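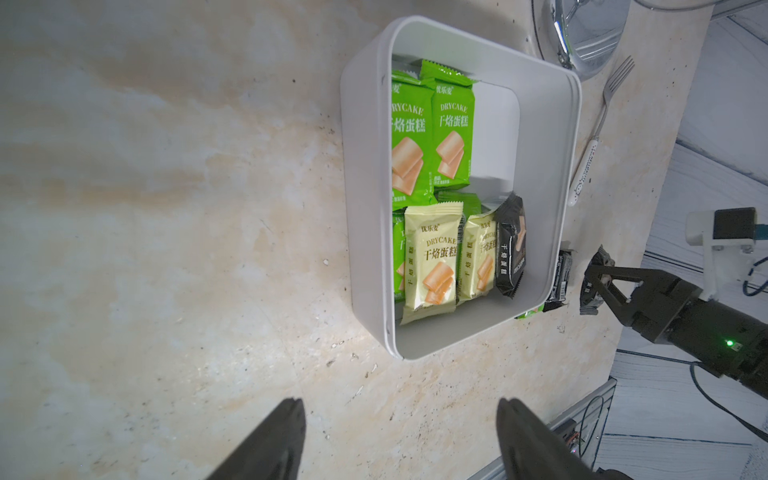
Sellon transfer rumors, data card

What it is
2000 short football news items, all transfer talk. Each one tagged by hand: player, selling club, buying club, and how solid the claim is. Text only, one item per line, tab separated.

Where from
Club newsletters and fan pages that said yes to reuse. Mostly Grinden supporters' pages, so expect a lot of left backs going to Grinden. Loan stories are in, manager moves are out.

Labels
rumor = someone says someone is interested
talks = clubs named and said to be speaking
done = signed, or club confirmed

Tagging by Yến Ngô and Sang Tiêu. Khang Mạch settled the ones they disagreed on. Rules are in labels.txt, read rule 7 before you complain about "hinted".

Known problems
- fees are left as written, no currency conversion
- "last season" never resolved to a year
- Gakanari is a club AND a stadium, 3 items still have it wrong
- duplicates where two pages ran the same quote, will dedupe when theres time
- accents stripped in the May file, so Ó Néill comes out as O Neill. Match on both

Splits
train, dev, test. Split by player, so same guy never lands in 2 of them. Dont reshuffle.

Contact
Thiện Nông for the files, Trí Phan for permisions. Fixes go up Saturday.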